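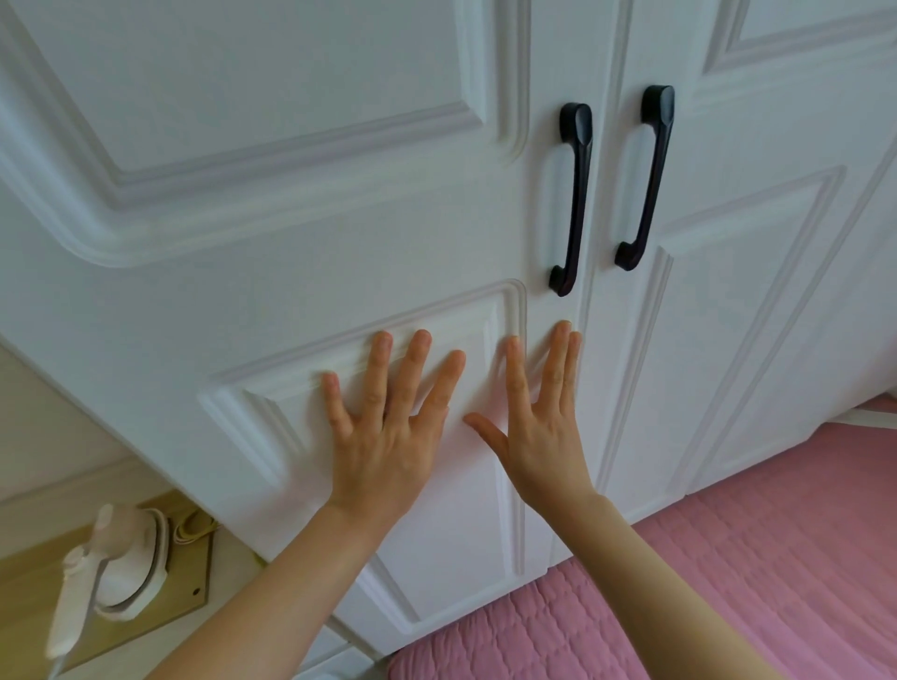 PLAVVILLE, 5 November 2015 - Grerkinis, the tenant-run furniture testing group, today published its report on tall bedroom wardrobes, and it will not please the people who write the catalogs. The group looked at what sellers promise for two-door wardrobes in the white, panel-front style that now fills most showrooms, and asked how much of it holds up in an ordinary rented bedroom. The short answer is less than buyers are paying for. The style itself is easy to recognize: matte white doors, raised molding in stepped rectangles with rounded inner corners, and a pair of long black pulls set close together on either side of the seam. It sells well. Whether it works well is a separate matter, and one the trade seems in no hurry to discuss.

The report draws on 1,311 completed questionnaires from households in Plavville and neighboring Leltlow, collected through the end of September. A further 58 forms came back too late or too incomplete to use, out of 1,369 in all. Grerkinis also set up wardrobes in its own rooms on Karppinen Street and had members open, close, load and clean them the way they would at home.

The most common complaint was doors that drift out of line. Of the households that answered, 409 said they had adjusted the hinges at least once in the first year. Sellers call this "settling." Grerkinis calls it a fault that the customer is expected to fix with a screwdriver, usually without instructions, because the leaflet covers assembly and stops there.

Molding was the second sore point. Catalogs describe paneled doors as "timeless" and "easy-care." The group accepts that tastes differ on the first claim. On the second, members who cleaned the doors disagreed with the catalogs flatly. Every step in a profiled edge is a ledge, and a ledge on a white door collects dust that shows. Plain doors took less time to wipe down in every trial. People who like the look should buy it knowing that.

Then there are the handles. Dark pulls on a white door are now sold as an upgrade, and several of the price lists Grerkinis reviewed add a charge for them. The group could find no practical benefit in the color. Shape matters a good deal more. A long bar gives adults and children a choice of where to take hold, and respondents with sore hands preferred it to a knob. When two bars sit close to the seam, though, some users found there was little room for the knuckles of both hands at once. Plenty of people reported shutting the doors with a flat palm on the panel and ignoring the handles completely, and that puts fingerprints exactly where a matte finish is hardest to keep clean.

Grerkinis is also doubtful about the phrase "fits any room." A tall wardrobe with hinged doors needs clear floor in front of it, and the brochures reviewed seldom gave the door swing. Height was usually printed. The extra height needed to tip the assembled cabinet upright was usually missing, and buyers with low ceilings learned about it on delivery day.

The group is asking stores in Plavville and Leltlow to do the following:

Print the door swing and the tipping height beside the price.
Put hinge adjustment in the leaflet, with a drawing.
Supply wall fixings in the box and say what kind of wall they are meant for.
Stop using "easy-care" for profiled doors unless there is a test behind it.

Fifteen stores were sent the findings before publication and invited to comment. Replies received so far thank the group for its interest and promise to review the matter. Grerkinis has had letters like that before and will check the price tags again in the spring.

The full report, with the questionnaire and the cleaning trial notes, can be read at the Grerkinis office on Karppinen Street during opening hours. Printed copies are free to members.

About Grerkinis
Grerkinis tests household furniture on behalf of tenants in the Plavville area. It accepts no advertising and no sample products, and buys the furniture it tests at store prices.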